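October 2026

I nearly skipped this one. The Relenska Technical College open day falls in the same week as everything else in my calendar, the train takes ages with a change in the middle, and last year I only got as far as the canteen before I had to turn round for the last connection. This time I caught the early train, had breakfast out of a paper bag on the platform, and was through the gate before the signs were up. So glad I did!

For anyone who hasn't been: the college sits up a hill behind the old freight sidings, and the robotics people have the whole ground floor of the Gumede Building, which used to be a print works. There are still bits of rail set into the floor and an enormous sliding door that takes two people to shift. Entry is free, you get a sticker and a folded map, and then you wander. There were tours, but I lost mine within ten minutes because I stopped to look at a gearbox.

## The first-years and their line followers

The first room belongs to the first-years. Their project in May was a small wheeled robot that follows a black line round a track, and they have spent the new term making the track nastier. There's a ramp now, and a gap in the line, and a crossing where the robot has to decide for itself which way it was going. I watched a lovely squat thing with bottle-top wheels sail over the ramp, stop dead at the gap, turn all the way round and go home again. Its team cheered anyway.

What I liked most was the wall of logbooks. Each group has to write down what they changed and what they thought would happen before they run it, and visitors are allowed to read them. The handwriting is terrible and the contents are wonderful. One group spent four pages blaming their sensor before writing, in very small letters, that the battery had been in upside down.

## The club workshop

Through the sliding door is the evening club, which is open to people from the town as well as students. It costs 121 a year, tools included, and there is a waiting list. They build for the regional contest in spring, and the half-finished machine was up on a stand with its panels off so you could see right through it. I asked far too many questions about the chain tension and was given a spanner and told to have a go. (It was too loose. It's now slightly less loose.)

The club's budget was pinned up by the kettle, which I thought was a nice touch. They had 2,440 to spend this season, and 680 of that went on motors. Another big slice goes on batteries, and there is a line for biscuits that had been crossed out and written back in. I've been to plenty of shows where you see a gleaming finished machine and have no idea what it took to get there, and a sheet of sums by a kettle told me more than any banner.

They also had a drawer of broken parts with labels saying how each one broke. "Dropped." "Dropped again." "Not dropped, sat on." I could have stayed at that drawer all morning.

## Lunch, briefly

Canteen is in the next block, cash or card, and the lentil soup was very good. The queue gets long after noon. There's a second door round the back with a coffee cart that hardly anyone seemed to know about – go there.

## Upstairs to Kirau

The part I'd really come for was Kirau, the second-year group project. It has the upstairs room at the end of the corridor, blinds down, warm as a greenhouse from all the computers. The students are teaching a robot arm to deal with a worktop full of odds and ends: pick something up by the part you're meant to hold, carry it clear of everything else, put it down where it's wanted. Sounds simple. I have a shed and I can tell you it isn't simple for me either.

Almost all of it is done in simulation, in a package the college uses called Fukero. Students lay out a table on screen, scatter things on it, give the arm a job and then watch. A run that goes wrong costs a few seconds and a groan, and then they reset the table and start over. They told me they had done 800 runs since the start of term, and the failures get saved along with the good ones so that they can be played back slowly afterwards.

We had a whole row of screens to look at, and the students took turns to talk us through what they were stuck on, which I found far more interesting than a polished demo would have been. The big headache is handles. A hand with fingers can close round a handle in all sorts of ways, and plenty of them look fine until the arm starts to move and the other end of the tool swings into something. One pair had spent a fortnight on the approach alone, just getting the hand to come in from a sensible side with other things lying close by.

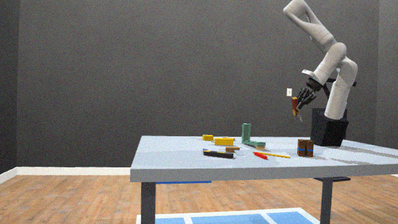

Another pair was working on the letting-go, and I hadn't given that a moment's thought before. If the fingers open too early the thing drops and bounces, and if they open too late it gets pressed into the table and shoots out sideways. They had a collection of the worst ones and were very happy to play them for us. I laughed so much at a block that left the table, crossed the floor and kept going that they ran it a second time for me.

Visitors could have a turn as well. You get a little controller with two sticks and a minute on the clock, and you try to lift one object and set it down again without knocking anything over. I was hopeless! I got the hand down beside the thing I wanted, felt very pleased with myself, and then pushed it clean off the edge. The girl after me, who can't have been more than nine, did it first go and asked if there was a harder one. (There was. She did that too.)

I asked whether they minded spending so long on screens before touching a machine, and the answers were mixed. A couple of them said they missed the smell of the workshop and go down to the club most evenings to make up for it. Others love it, mainly for the freedom to try something daft at four in the afternoon without booking anything or wearing goggles. The plan is to try their best programs on a real arm next term, and everyone in the room seemed both excited and a bit sick at the thought.

## If you go next year

Go early and do the upstairs first, before the room heats up. Wear a layer you can take off. The map has the Gumede Building the wrong way round, so turn it over if you find yourself at the bike sheds. Bring coins for the cake table, which raises money for the contest trip, and get the ginger one.

Club sign-up is at the desk by the sliding door. I put my name on the waiting list on the way out, train times and all, and I've already started clearing the shed.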